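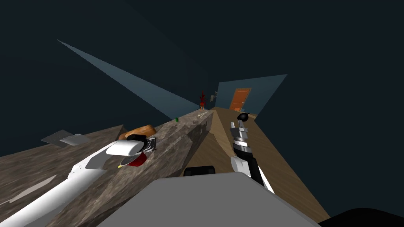

by Citavow

The bowl was red and it had been on the bench since breakfast, and I wanted it moved before my sister turned up at 4.

I could have moved it myself. I'd like that noted. But I had put my hand up for the Jamora trial precisely so that I could sit on a stool in my own kitchen and watch something else tidy up, and I was in week three, and I still hadn't got over the thrill of it. I haven't now, to be fair.

"Clear the bench, please," I said.

"Rehearsing," said Jamora, from the speaker on the windowsill.

This was the bit I loved best. Before it touched a single thing in the real kitchen it ran the job in the other one, the kitchen it kept in its head, and if you had the tablet propped up you could watch. The other kitchen was mine with the fuss taken out. It had my stone bench and a loaf of bread and the red bowl, and the spiky plant down the far end, and past that the orange door. It did not have the school newsletters or the dead torch or the drawer that won't shut. The light never changed in there. I used to look at that door and wonder whether there was a laundry behind it or just nothing at all, blue-grey nothing, going on forever.

On the tablet the left hand came up to the bowl, all white knuckle and dark fingers, and the right hand hung out over the floorboards doing not a thing.

"What's the other one for?" I asked.

"Balance," said Jamora. "And spare."

I laughed so hard I had to put my tea down. My nan used to stand at the sink exactly like that, one hand working and the other hanging there with its fingers a bit curled, spare.

The first rehearsal went badly for the bowl. So did the second. The hand closed on the rim, the bowl slid, and away it went over the side without a sound, and then the whole kitchen blinked and the bowl was back beside the bread as if nothing had been said. It tried from higher up. It tried from behind the loaf. Somewhere along the way the loaf got shoved clean off the bench and I cheered, I'm sorry to say.

"How many is that?" I said.

"More than 400," said Jamora. It could go a good deal quicker in there than it showed me.

"Since breakfast?"

"Since you asked."

I want to explain what it's like, because my sister thinks I've joined something. When my youngest was learning to pour milk she'd go through a carton a day, and I remember standing over the puddle with the dishcloth, cross as anything, and also so proud I could hardly see. It was like that. Every miss was a slightly better miss. The fingers would arrive a whisker lower, or turn a little before they got there, and I'd find I was leaning on my stool, turning my own wrist to help it along.

Then it had it. Up came the bowl, level, over the bread and down by the two grey plates, neat as you please.

"Ready," said Jamora.

Now the real one. The real arms came in with a great deal more noise than the pretend ones, a sort of breathy hum with a click at the elbow. My real bowl had a smear of porridge gone hard on the lip, and the real bench had a ring of honey on it from somebody's toast, and I realised with a drop in my stomach that there was no honey in the other kitchen.

The hand went down. It took hold. It lifted, and the bowl stayed where it was.

It lifted again, and the bowl stayed.

"There is something," said Jamora.

"Honey," I said.

There was a pause, quite a long one. I had the cloth in my hand by then. I'd done it without thinking, I was half off the stool.

"Please describe honey," it said.

So I did! I sat back down and told it the lot. I told it that honey holds on, that pulling straight up is the worst thing you can do, that you want to give it a bit of a twist and wait, and that the waiting is most of it. I told it about jars and lids and the bottom of the teaspoon drawer. I went on a fair while. The Boros people who ran the trial had said to talk to it as you'd talk to anyone helping out, and I don't think they had fourteen minutes on honey in mind, but it was my kitchen and it had asked.

"Rehearsing," said Jamora.

On the tablet there was the stone bench again, the bread, the bowl, the door. It looked the same as ever. But when the hand came in and took the rim it didn't lift. It turned the bowl a fraction, like somebody trying a tap in a strange house, and it stayed there. It was waiting for a thing that wasn't in that kitchen and never had been, on my say-so.

I heard my sister's car in the drive.

The real hand went down. It took the rim, it turned, it waited. I held my breath. There was a tiny wet kiss of a sound and the bowl came free, and it rode up over the bread with a string of honey swinging off the bottom of it, catching the light, and the string landed across the loaf and across both plates and down the front of the cupboard.

"Bench clear," said Jamora.

It was no such thing. It was a catastrophe from one end to the other, and the porridge bowl was now sitting 3 inches from where it had started. My sister came in with her keys still in her hand and looked at the bench, and at me with my fists in the air.

"You could've done that in two seconds," she said.

"I know," I said. "Sit down, sit down, it's going to do the cloth next."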